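Single-Use Bottles in the Dining Hall at Dundbridge
Student project report, Materials and Waste course
9 June 2026

The dining hall at Dundbridge sells still water in clear plastic bottles and has one refill tap, by the Dufour entrance. We wanted to know how many bottles are bought with a meal and where they end up. In March we watched the tray return at lunch on 15 days and gave a short survey to 300 students.

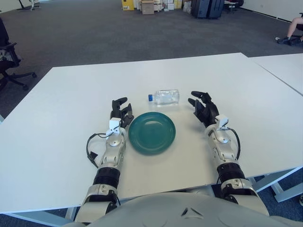 The tray return has three bins: paper, plastic, and everything else. We stood near it for the whole lunch period and wrote down which bin each bottle went into. Bottles left on tables were put in a separate column. We did not open bags or ask people what they were carrying.

Most bottles went into the plastic bin, but many still had water in them. The Bernitz sorting plant asks for empty bottles, and the sign over our bins does not say so.

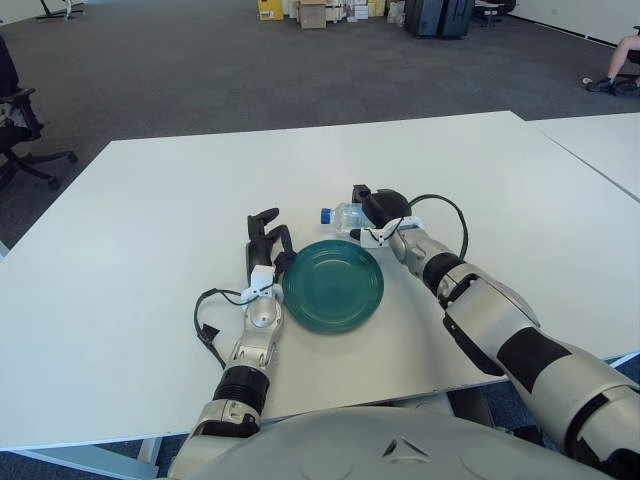

Figure 2. Water bottle held by a gripper beside a green plate.

In the survey, 23 percent of students said they did not know where the refill tap was. Others said the line was too long at noon, or that a reusable bottle was one more thing to carry.

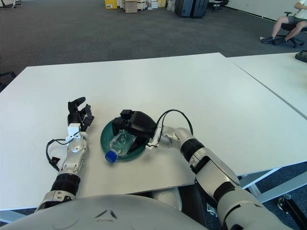

For the last 6 days we put up a new sign with the words "Empty it first" and an arrow to the sink. Fewer full bottles went into the bin on those days. The weather was also cooler, so we can't say how much of the change came from the sign.

We suggest a second tap near the Diltura stairwell and keeping the sign up through the fall. The count should be repeated at dinner, which we did not cover.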